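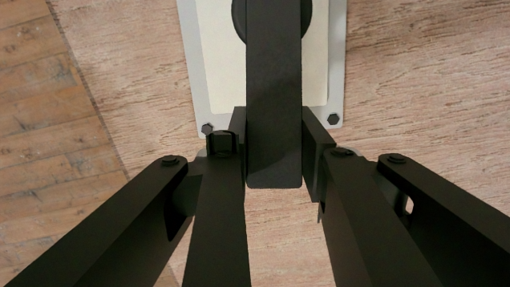

Ticket: open day demo, two-arm table, sim run on the big screen
Site: Dolham, main hall
Opened: February 5, 2021
Opened by: Kristof Van Rooij
Priority: high, first visitors in 2 hours

Problem
Left arm stalls mid demo when we start it from the visitor menu. Started from the operator menu it runs fine. No error on screen, just the spinner. Visitors from Fondville are first in and they were promised the left arm.

Log
Restarted the sim. Same thing.
Restarted the whole PC — same, but slower.
Swapped the scene file for the January copy we used for the Nagano visit. Runs from both menus. So it's the new scene or the way the menu calls it.
Put the new scene back, ran it step by step from the operator menu. Saved views along the way, attached. 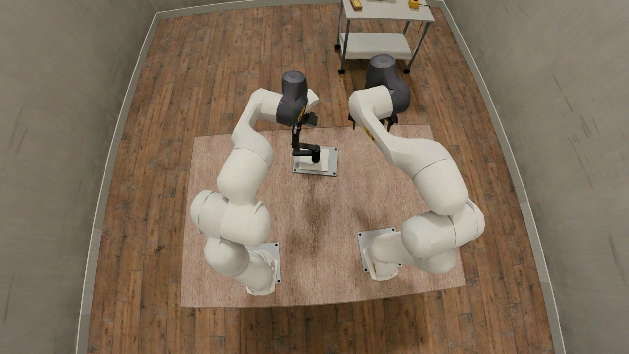
Left gripper next to the black cylinder, right arm holding nothing.

Compared the two menu configs line by line. Visitor one has a step timeout of 4 seconds, operator one has 17. New scene has a longer reach move for the left arm, old one didnt. Pretty sure that's it.
Changed visitor timeout to 17. Ran it 8 times from the visitor menu, no stall.
Tried the view buttons as well. Wide view is OK, close gripper view is OK but loads slow the first time. Open it once before people come in and leave it.

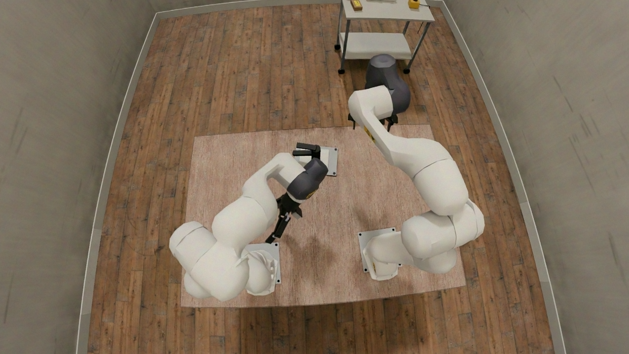

Wide view, both arms, left gripper pointing down by its mounting plate.

Still open
Stop button on the touch screen needs two taps. Not fixing today. Whoever is presenting, tap twice.
Screen sleeps during the talk part. Power setting keeps going back after a reboot, asked Erkenmont office for the admin login, no answer yet. For now wiggle the mouse.
Someone please print the new start card, the old one still says to use the operator menu.

Update, before doors
Login came through, sleep is off. Start card printed and taped by the keybord. Left arm demo is back on the program — leave the visitor config alone until we close.

Status: workaround in place, keep open for the stop button. KVR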